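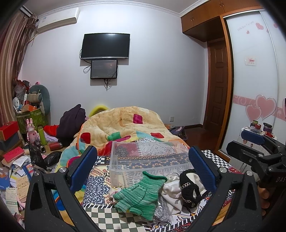 Clear storage box, open, on the bed.

Wed 4 December

Moth trial, wool samples. Box check and rewash.

Went through the Mivell blanket pieces first. These are the ones cut in November from the old throw and stored with cedar blocks. Grazing on two edges, one hole right through near the selvedge. No live larvae. A few cases stuck in the fringe, picked off with tweezers and put in the jar with the others. The cedar has hardly any smell left. Sanded one block and put it back in to compare.

Tiris lambswool: clean. Same yarn, same shelf, but washed before storing, and I think the washing matters more than anything we have put in with it. The Mivell pieces went away unwashed. Should have done half and half. Amr Shehata said so at the time and I didn't listen.

Wash today: 9 pieces, Dierckx wool liquid, 40 ml to the basin, water at 30. Soaked for twenty minutes, squeezed, not wrung. Two rinses. The grey one bled a bit into the second rinse so I did it again by itself. All rolled in towels and laid flat on the rack in the bathroom, window open. Expect the thick ones to need until Friday.

Weights before washing are on the sheet in the folder. Total 1154 g, all pieces together. Reweigh when fully dry, not before. Last time I weighed too early and the numbers were no use to anyone.

Freezer lot: came out this morning, left sealed until the bags were back to room temperature so they wouldn't pick up damp. One bag had split along the seam. Piece inside felt a bit stiff but no damage to see. Marked it F/split and will keep it apart from the rest.

Traps: the Drirnine one in the wardrobe had three moths, all small. The one on the landing had none, but it is past its date, so I don't trust it. Ordered new ones.

Lids. A loose lid is no better than no lid for this. Tried the paper strip test (shut the lid on a strip and pull). Strip slid out easily at both short ends, held along the long sides. Could run tape round the rim. Amr thinks cotton bags inside the box would do and would be easier to open for checks. Will try his way on the Tiris pieces and tape on the Mivell.

To do
Cut labels, 100% wool pieces only
Hoover skirting behind the wardrobe, empty the cylinder outside
Ask Amr for his tweezers back, mine are bent
Reweigh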